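Print this page | E-mail this page

Drovstead Round Meeting Table: Set-Up and Care Guide
Section 4. Preparing, Cabling and Cleaning the Tabletop

4.1 Purpose of this section

This section explains how to prepare the Drovstead round meeting table for daily use after the base and top have been assembled as described in Section 3. It covers the center opening, the routing of cables across and below the top, and the routine cleaning of the white matte surface. It applies to all tables supplied to the Tastmont training rooms and to the shared study area on the second floor.

Staff who only need to wipe down a table between sessions may go directly to 4.4.

4.2 Before you begin

Have the following items at hand:

- two soft cloths, one for damp cleaning and one for drying
- a small bowl of lukewarm water with a few drops of mild dish soap
- a soft brush with a plastic handle
- the cable ties supplied in the accessory bag
- the room set-up card

The table should stand on a level floor. If it rocks when pressed at the rim, return to Section 3 and adjust the leveling feet before continuing. Allow enough space on all sides for a person to walk around the table with a chair pulled out.

CAUTION: Disconnect all equipment from the power supply before reaching into the center opening or cleaning inside it.

CAUTION: Do not sit or stand on the tabletop. Do not place a load greater than 200 pounds on the table, including equipment, and do not concentrate the load near the center opening.

4.3 Routing cables

Cables may reach the tabletop in one of two ways: through the center opening, or over the rim. The center opening is preferred for equipment that stays in the room. Cables brought over the rim are permitted for equipment that is used for a single session and then removed.

1. Decide which devices will stay on the table and place them in their working positions.

2. Lower each cable through the center opening, plug end first. Guide it down by hand. Do not drop the plug, as it may strike the floor box.

3. Leave enough slack above the surface for the device to be moved a short distance. The cable should lie flat and should not be pulled tight against the edge of the opening.

4. Gather the cables below the table and fasten them loosely with the ties provided. A tie should be loose enough to slide along the bundle.

5. For a cable that crosses the tabletop, choose the shortest path that does not pass in front of a seated person. Keep it clear of the place where people rest their arms.

6. Connect the power supply last.

Note: Small handheld items such as remote controls, adapters and pens should be kept back from the center opening when in use. Items that have fallen in should be retrieved before the next session and before any cleaning is done.

Note: Rooms fitted with the Putura cable tray have a shallower space beneath the opening. In these rooms, coil any extra length of cable in the tray and keep the coil away from the tray hinge.

4.4 Daily cleaning

The matte finish on the tabletop hides fingerprints well but will hold a film of grease if it is not wiped regularly. Daily cleaning takes around 2 minutes and should be done after the last session of the day. In rooms booked for the evening, this means after 9 p.m.

1. Clear the surface of papers, cups and loose equipment. Lift items off the table. Do not slide them.

2. Shake out the cloth away from the table. Grit caught in a cloth is the most common cause of fine scratches on a matte surface.

3. Wipe the whole surface with the dry cloth, beginning at the center opening and working outward to the rim. This keeps crumbs and dust from being swept into the opening.

4. Dampen the second cloth in the soap solution and wring it out thoroughly. It must not drip.

5. Wipe the surface again in long, light strokes that follow the curve of the table.
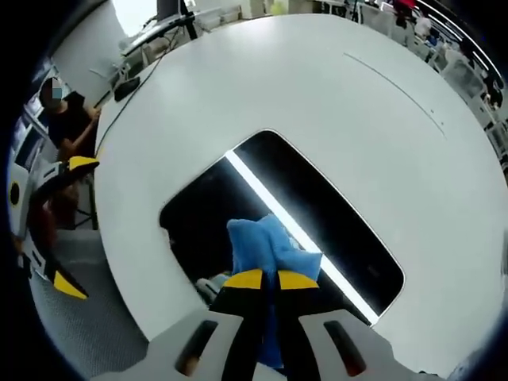 6. Dry the surface at once with a clean part of the dry cloth. Water should not be left to stand along a joint or at the edge of the opening, where it can work its way under the finish.

7. Inspect the surface from a low angle against the light. Repeat steps 4 through 6 on any area that still shows marks.

8. Hang both cloths to dry. Do not leave a damp cloth on the table overnight.

CAUTION: Do not use scouring powder, steel wool, melamine sponges or undiluted alcohol. These products will polish the matte finish and leave shiny patches that cannot be repaired.

4.5 Cleaning the center opening

The center opening should be cleaned once a month, and also after any session in which food or drink was served at the table.

1. Confirm that the equipment has been disconnected from the power supply.

2. Remove any loose items from the opening and set them aside on a tray or a side table.

3. Brush the inside edges gently, moving the brush upward so that dust comes out onto the tabletop.

4. Wrap a dry cloth around two fingers and wipe the rim of the opening, taking care at the rounded corners, where dust tends to collect. Keep hold of the cloth at all times.

5. Where a light strip is present, wipe it lengthwise with a dry cloth only. Do not press on the strip or lift its ends. Allow it to cool before touching it.

6. Wipe the tabletop again as described in 4.4.

7. Return any items that belong in the opening, and reconnect the power supply.

Note: Do not pour or spray liquid into the opening. If a drink is spilled into it, disconnect the power at the wall, keep the table out of use, and report the spill to the facilities desk at extension 442.

4.6 Marks, stains and scratches

Coffee and tea: Wipe as soon as possible with the damp cloth. If a ring remains, lay the damp cloth over it for a few minutes and wipe again.

Ink: Blot first with a dry cloth, then use a small amount of Yousafzai Surface Cleaner as directed on its label. Test the cleaner near the rim before treating a larger area.

Adhesive residue: Soften with warm soapy water and roll the residue off with a fingertip. Do not scrape it with a blade or a ruler.

Fine scratches: Light scratches may be left as they are. Deep scratches, or any scratch in which a different color shows through, should be reported so that the surface can be sealed.

4.7 Inspection

The table should be inspected after every 1000 hours of use or each October, whichever comes first. Check that the top is firmly attached to the base, that the cables show no cuts or flattened sections, and that the edges of the center opening are smooth to the touch. Record the result on the room set-up card and keep the card with this guide.

A table that fails any part of the inspection should be marked as out of service until it has been repaired.

Continue to Section 5, Moving and Storing the Table.

Related items

Section 3. Assembling the Base and Top
Section 5. Moving and Storing the Table
Putura Cable Tray: Fitting Instructions
Yousafzai Surface Cleaner: Directions for Use
Tastmont Training Rooms: Room Set-Up Card
Replacement Parts and Accessory Bags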